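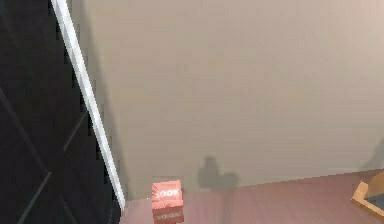 Simulated room, with the red box on the floor close to the wall.

Success rate is the wrong headline number

Olga Vidal, December 10, 2019

The Sketier results were circulated in May with one figure on the first page: 89 per cent success on household pick-up tasks, in simulation, over 455 trials. I have no quarrel with the arithmetic. I do object to the practice of reporting a single rate for a set of tasks which differ so much in difficulty that the average describes none of them.

A success in the Sketier protocol is scored when the target object is held clear of its support at the end of the trial. The score is binary. It does not record how many times the arm approached, whether it touched a neighbouring object on the way, or how far the target was pushed before it was held. Two policies can therefore receive the same score and behave in ways that any engineer would treat as different.

Consider what goes into a room. A long table may carry a figurine on a small base, a vase with a narrow neck, a tablet lying behind it, a phone, a bowl at the right edge and a thin stick lying flat. Each asks something else of a gripper. The stick needs a low approach and accurate height. The bowl can be taken by the rim, but an error in the wrong direction puts it on the floor. The vase partly hides the tablet, so choosing the tablet as the target makes the task one of perception first and grasping second. Pooling these into one column assumes that they are repeated samples of the same thing.

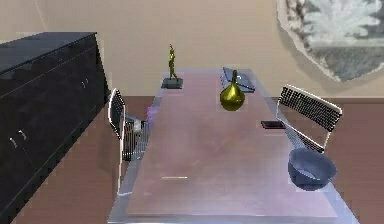 What the breakdown shows

Nowicki re-scored the same logs by target and by support surface. For objects on a table with free space on all sides the rate hardly moved. For objects on the floor near a wall it fell to 68 per cent. That gap is larger than the difference between any two policies in the original comparison, and it was absent from the summary.

The floor cases deserve more attention than they get. A wall removes a whole set of approach directions. It also receives the shadow of the arm, and a policy that works from colour images must cope with a dark shape that changes as the arm moves. Whether the shadow contributes to the failures is not known. It could be tested cheaply by turning shadows off in the renderer and running the same seeds, and I would like to see this done before anyone proposes a larger network.
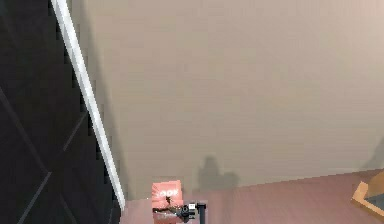
Gripper at the box. The soft shadow on the wall is to the right of both.

The usual defence of the single number is that readers want a ranking. Perhaps they do. The team at Cusetness made this argument at the Sosavthorpe workshop, and added that detailed tables are seldom read. My reply is that a ranking can be printed beside a table at no cost, while a table cannot be recovered from a ranking. If space is short, cut the architecture diagram.

A second defence is that simulated trials are only a filter, and that the fine detail will be settled on hardware. This would be sound if the filter were applied loosely. In practice, policies are dropped or kept on differences of 3 points, and a policy which is weak on free-standing table objects but good near walls will be dropped long before it reaches a real arm.

I would ask for a modest change. Report the rate per support surface and per target, with the number of trials in each cell. Report contact with anything other than the target as a separate count. State the number of approaches allowed before a trial is stopped, which the Sketier report leaves to an appendix and then gives without units. All of these quantities are already in the simulator logs, and the Nowicki script that extracts them runs without changes to the simulator itself.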